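We use cookies to keep this site working and to count visits. Accept all / Manage settings

Open Day at Haslam

A short story

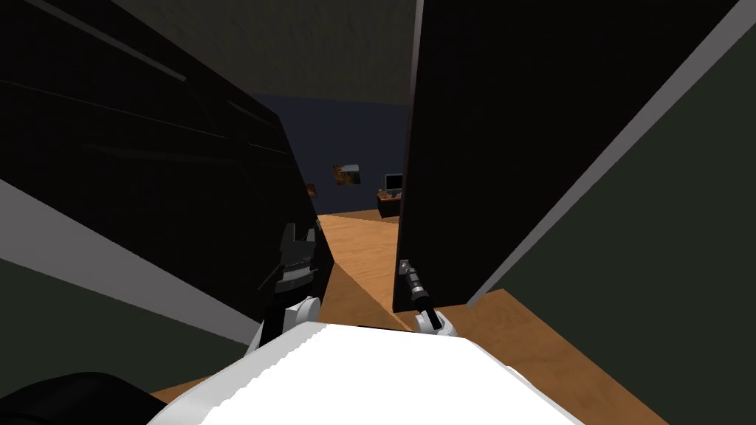

1. The Doors

The open day ran from ten until four, and by the time I got there the line reached the vending machines. A woman at the desk gave me a sticker with the number 100 on it and told me to wait for the group to be called. I had come because of a card in my mailbox. My father had worked at Haslam for most of his life, back when it made hinges, and they still had our address.

The hinge business was gone. The building belonged to Laveo now, and Laveo taught robots to open doors.

I thought this was a strange thing to take over a hinge factory for, and then I thought it was the only sensible thing anybody had ever done with one.

Our guide was a young man with a headset he didn't need. He took us up a metal staircase to a room with folding chairs and a big screen. On the screen was a house that didn't exist. He said so right away. It had a wooden floor and pictures on the back wall and a computer monitor on a low desk, and all of it was made of numbers. The robot in it was made of numbers too. We were looking from up near where its neck would be, down over its white chest and out along its arms to a gap between two tall black panels.

"It's going through," the guide said. "Or it's going to try."

A man behind me asked why they didn't use a real door.

"We do, downstairs," the guide said. "But a real door gets tired. This one has been tried 2,881 times since last night."

I wrote the number on the back of my card. My father would have wanted it. He used to test hinges on a rig that swung a steel plate open and shut, and he would come home and tell us the count before he took off his coat.

2. The Attempt

The guide typed something and the robot started. The left arm stayed in the shadow of the panel beside it and was hard to make out. The right one moved up slowly to the bottom corner of the other panel, felt along it, and slipped off. It went back and slipped off again. A child in the front row laughed, and then the child's mother laughed, and after that everyone felt free to.

On the third try the gripper held. The panel moved an inch. The robot leaned, or the picture leaned, and more of the floor came into view. Then the whole thing stopped dead and a line of red text ran along the bottom of the screen.

"Failed," the guide said. He didn't seem upset. "It let go too early. It does that."

"What happens now?" the child asked.

"It starts over."

The house blinked and was back the way it had been, with the panels where they were and the arms drawn in. I found I didn't like that. I had wanted to see what was on the desk.

The guide asked for questions. Someone wanted to know what it cost, and he said he wasn't allowed to say. Someone else asked if the robot knew the house wasn't real. He thought about that longer than I expected him to.

"It doesn't know it's a house," he said.

3. Downstairs

The real one was on the shop floor, behind a yellow rope, where the presses used to be. The bolt holes were still in the concrete. They had built a short piece of hallway out of plasterboard with a plain white door in it, and next to that was a table with coffee and a plate of cookies from Billis, the bakery across the street.

The robot was smaller than I had pictured. It rolled up to the door, put a gripper on the handle, pushed down, and went through. The door closed behind it. People clapped, and for a few seconds there was nothing to look at but the door.

I walked around to the side. The hinges were good ones, heavy, with a flat pin. I bent down as far as the rope would let me and looked for the stamp, but they had been painted over.

"Are you from Flurov?" a woman in a Laveo shirt asked me. "They said they were sending a person about the hinges."

I told her I wasn't. I said my father used to make them.

She looked at the door and then at me. She asked if I wanted to try it. I stepped over the rope - she held it down for me - and put my hand on the handle. It was warm from the lights. The door was heavier than it looked and it swung without a sound, all the way to the wall, and stayed there.

The robot was waiting on the other side with its arms down.

"Excuse me," I said, and went around it.

When I came out the group from upstairs had moved on to the gift table. I took a cookie and asked the guide what the count was now. He checked his phone.

"3,191," he said.

I wrote it under the other one and went to find my car.

Posted 17 September 2022

More short fiction
The Ferry Clerk
Two Hundred Jars
What the Plumber Left
A Room Over the Bank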